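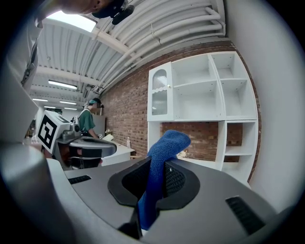 How to clean old brass memorial plates in a church without losing the letters?

I am helping in our parish church in Plollberg, and before the patronal service in June we would like to clean the brass memorial plates on the north wall. They are small plates with names of parish families, the oldest ones from before the new roof. I have bought some cloths for this work, the blue microfiber kind with the fuzzy, looped surface, and now I am not sure if I can use them on brass. On several plates the letters are filled with black, and on two of them the black is already missing in places. My grandmother always used lemon and salt for the candlesticks at home, but an older lady in the parish said this is a sin against the metal (her words). Our priest says I may do what I think is right, which does not help me so much. Also I would like to know if we must ask permission from the diocese only for cleaning. We have 30 plates and one stone tablet between them, the tablet I will not touch.

Asked by Sointu Koskela

3 answers

Answer by Nelu Hodoroagă (marked as helpful by the asker)

I took care of the metal things in our church in Fortin for a long time, so I will write what I learned, partly from my own mistakes.

First, please no lemon and salt. The salt stays in the corners of the letters and at the screws, and after some months you have green spots there. The same for vinegar, ketchup and all these kitchen recipes. For a candlestick that you can rinse in a sink it is maybe not a tragedy, but a plate on the wall you cannot rinse, and the water goes behind it into the plaster.

Second, the black in the letters is usually wax or some kind of paint. Metal polish takes it out a little every time. This is the reason why many old plates are very shiny and you cannot read them anymore. We had one plate where the family name was Escobar or Escovar, and the grandson had to bring us a letter from home to prove which one. It was polished before every Easter by people who loved it.

So what I would do: take a soft brush, for example a clean makeup brush or a soft paint brush, and remove the dust from top to bottom. Then wipe lightly with a dry soft cloth. Your microfiber is okay for the flat parts if it is new and clean, but the loops can catch on a screw head or on a lifted edge of the black filling, so do not pull it over the letters. For letters I use old cotton, like a T-shirt washed many times. If there is candle soot, make the cotton a little bit damp with clean water, try in one corner, and dry it immediately.

Stop there. A brown plate which can be read is better than a yellow one which cannot. Some plates also have lacquer on them from the factory. If you see that the brown is in patches with a sharp border, it is probably broken lacquer, and then rubbing will only make the patches more visible. For this you need a conservator.

Take photos of each plate before you begin, with the whole text. I did not do it the first year and I regret it.

About permission - in our diocese dusting is free, polishing you must ask, and taking a plate off the wall is a big paper with signatures. Yours can be different. Write a short email to the diocese office and keep the reply in the church book.

Answer by Hefin Nicholas

just use Brasso like everyone else, we do ours for Christmas and they come up lovely. tape round the edges so you dont get white marks on the wall

Comment by Nuanchan Khamphan: The white marks are what I spent one whole Lent removing in Grerow. Also the tape took the paint off. Please do not use tape on a limewashed wall.

Answer by Saturnino Escobar

I agree with the first answer (and it is not my family on that plate, for your information). I want only to add something about the service. When we did the same work in Nerkley, we found that people cared more to hear the names than to see the brass shining. Our pastor read all of them before the prayers, slowly, and a small bell was rung after each family. Two of the families came from far away for this. If your letters are hard to read, ask the parish archive, because often there is a list made when the plates were paid for. In our case the list had 268 names and the wall had fewer, so we read the list.

Comment by Sointu Koskela: Thank you to all. I will do brush and cotton only, and I have written to the diocese. The idea with reading the names I have shown to our priest and he likes it. Does somebody know if the stone tablet may be dusted with the same brush, or should I have a separate one?

Comment by Nelu Hodoroagă: Separate one. And if the stone makes powder when you touch it, leave it.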